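From: Balakrishnan Kulkarni
To: Prakari shop list
Date: July 6, 2023
Subject: Re: Hand gripper - finger pads and closing force

> I printed a second set of the fingers from your files and they fit,
> but mine don't meet squarely at the tips. The left one touches first
> and then pushes the right one over before it closes. Is that the
> linkage or the pads? Also, what are you using on the bench? My
> block slides on the plywood in one direction and catches in the other,
> so none of my numbers repeat.
>
> Murthy

It could be either, but check the linkage first. Take both pads off and close the bare carriers on a strip of paper. If the paper pulls to one side, the pivot screw on that side is too tight. I had mine cranked down all the way and had to back it off a quarter turn and put a drop of threadlocker on it.

If the carriers close evenly, then it's the pads. The June files had an error in the left pad. I had mirrored the body but left the mounting holes where they were, so the pad sits a little forward when you screw it down. The corrected file is in the shared folder as pad_left_568. Please delete the older one so we don't both end up printing it again. The right pad hasn't changed.

On closing force, I logged 296 cycles with the softer spring and 20 with the stiff one, then stopped because the stiff one made my hand sore. The trigger pull is too long for that spring. I would stay with the soft one until somebody redraws the lever. The cycle counter read 1669 when I swapped springs, so subtract that if you look at the log.

As for the bench, I gave up on plywood too. I work on a white tiled top now, and a plain wooden block is what I use for the first tries with any new set of pads.

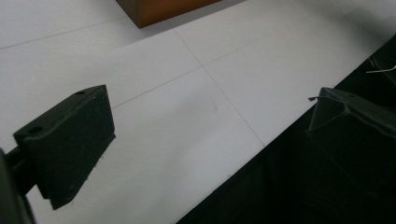 It helps to start well back from the block and come in slowly at a low angle. If you start right on top of it you can't tell if a bad grip came from the fingers or from your wrist. Seams can catch the lower lip of a pad if you drag it, so keep the tips just off the surface until you are ready to close.

Two other things. I'm ordering bearings from Buson this week and can add yours to the box - tell me the size and how many. And the wire on my right side still needs a proper clip. The tape I had on it let go again, so if you have a design for a clip that doesn't need another screw hole, please send it.

Balakrishnan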